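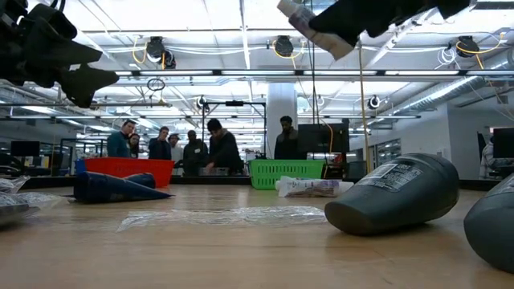
Squeeze tube

A squeeze tube is a soft container, closed flat at one end and capped at the other, that you press to get the contents out. Toothpaste is the one everybody thinks of, but hand cream, sun cream, hair conditioner, mustard and tomato purée all turn up in them too. I look after the bathroom and toiletries pages on this site, and tubes are easily my favourite bit!

Types

The old sort is metal, usually aluminium. It stays squashed once you've squashed it, so very little air gets back in. Plastic tubes spring back into shape and draw air in as they do (hence the rude noise when they're nearly empty). Then there's the laminate kind, made of thin layers stuck together, which sits somewhere between the two. Most toothpaste comes in those now.

The flat end is called the crimp or the seal. Plastic tubes are generally filled through that end, with the cap already on, and then sealed up. I'd used them for years before Nerea Benítez put me right on that – I had always pictured somebody poking a nozzle in at the top.

Tubes and bottles

Bottles suit runny things like shampoo, and tubes suit thick ones. There's plenty of overlap, though, and conditioner gets sold both ways. A bottle has a base to stand on, while a tube either lies down or balances on a wide flat cap. For storing them I like a plastic basket with holes in the sides, as drips can dry out and you can see what you've got. Renata Fuentealba, who edits the storage pages, prefers baskets with solid sides and we have never settled it.

Getting the last bit out

Roll from the seal end, or flatten the tube against the edge of the sink with a toothbrush handle. Or snip it open with scissors. I did that with a hand cream last March and got another 14 days out of it, keeping the cut end folded over with a clothes peg.

See also: Bottle; Pump dispenser; Plastic basket; Cling film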